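Re: Is oiling a wood tabletop worth the trouble?

kedton_mags
Nov 20, 2019
I did our kitchen table with Fatden oil in May and it already looks thirsty. Three coats! My sister swears by wax and I'm starting to think she's right. 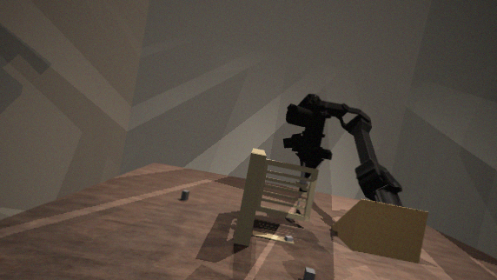

1 min read

verell5
Wax is fine until somebody sets a hot mug on it. I'd stay with oil — just thin the first coat way down.

ilie_17
Disagree. I waxed mine nearly five years ago and it's held up great (we use coasters, mostly).

kedton_mags
We are not coaster people, lol. Did you sand first or go right over the old finish?

ilie_17
Sanded, light pass, with the grain.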